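Call for Participants: Local Election Observers and Polling Day Reporters

Unon Civic Trust
Posted September 5, 2020

The Unon Civic Trust invites residents of Balton and the surrounding townships to apply for its election observation program. Observers will attend candidate meetings, monitor conduct at polling places, and file written reports on matters such as opening times, access, the handling of complaints, and the treatment of voters and party agents.

The program is independent of all parties and candidates. It is directed by Snežana Ivanov, with Marwan Salameh responsible for training and field assignments. The Trust seeks 35 observers for the coming municipal election, including a small number who are able to travel to the outlying wards of Pirham.

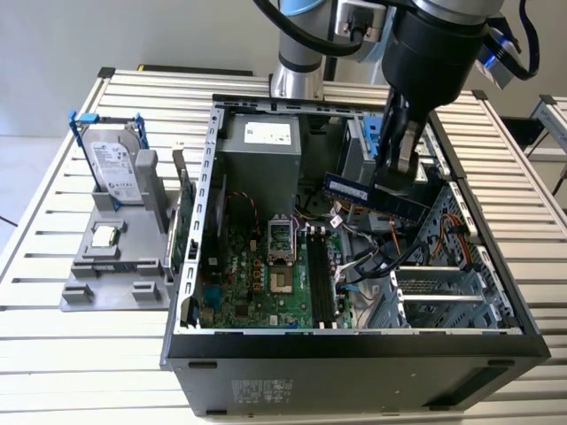

Applicants must be at least 18 years of age on the date of application and must be able to read and write English with ease. Knowledge of a second language spoken in the district is welcome. Previous experience in election work, court reporting, or public administration is useful but is not required, as full training is provided.

The following persons are not eligible to serve:

Current candidates for any public office, and members of their households
Paid staff of a political party or campaign
Persons holding an elected or appointed seat on the Balton council
Persons who have made a public endorsement in any contested race since the start of August

Membership in a political party does not in itself exclude an applicant. All party memberships must, however, be declared on the form, and the Trust will take them into account when assigning observers to wards. No observer will be placed in a ward where he or she is registered to vote.

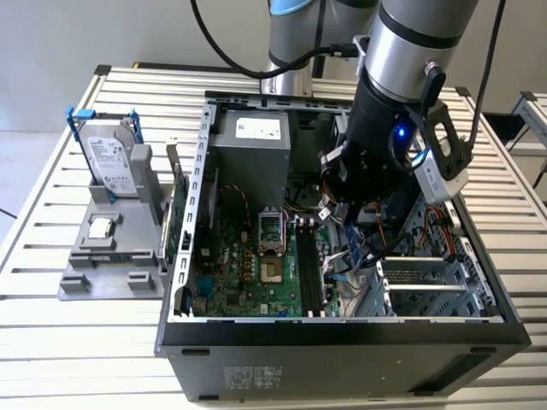 May an observer speak to the press on polling day?
Observers refer all press inquiries to the Trust's office, which issues statements for the program as a whole. Once the final report has been published, former observers are free to discuss their own experience, provided that no voter or complainant is identified.

Duties and time commitment

Each observer completes 15 hours of training before polling day. The sessions cover election law, the observer code of conduct, note-taking, and the correct way to record a complaint without taking part in the dispute. Attendance at every session is required. Observers who miss a session may be moved to the reserve list.

On polling day, observers serve one full shift, either from opening to early afternoon or from early afternoon until the count has closed. Written reports are due at noon on the following day. Observers do not advise voters, instruct polling staff, or handle ballots – any concern is noted and passed to the ward coordinator.

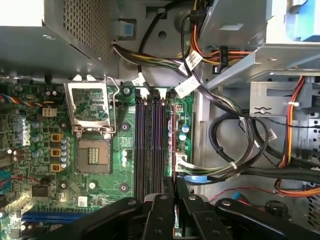

Each observer who completes the training and a full shift will receive a payment of $285. Reasonable travel costs within the district are repaid on presentation of receipts. Meals are provided during training.

The reports will form the basis of a public document edited by Settimio Vitale, to be delivered to the municipal clerk and made available at the Zieliński Library. After the last municipal election, the Trust printed 2,000 copies of its findings, and several of its recommendations on polling place signs and waiting areas were placed before the council.

How to apply

Application forms may be collected from the Trust's office or requested by mail. A complete application consists of the signed form, a one-page statement of interest, a declaration of political activity, and the names of two references who are not relatives. Incomplete applications will be returned.

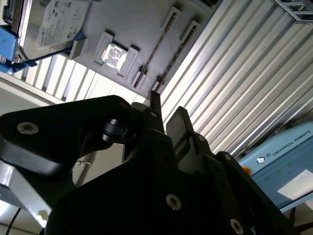 Selected applicants will be invited to a short interview with Riaan Mtshali and one other member of the selection panel. Interviews may be held by telephone on request. Applicants who require assistance with the form, or an adjustment at interview or training, should contact Eugeniusz Laskowska at the Trust's office.

All applicants will be notified of the outcome in writing. Personal information supplied with an application is used for selection only and is destroyed after the final report has been published, except where the law requires that it be kept.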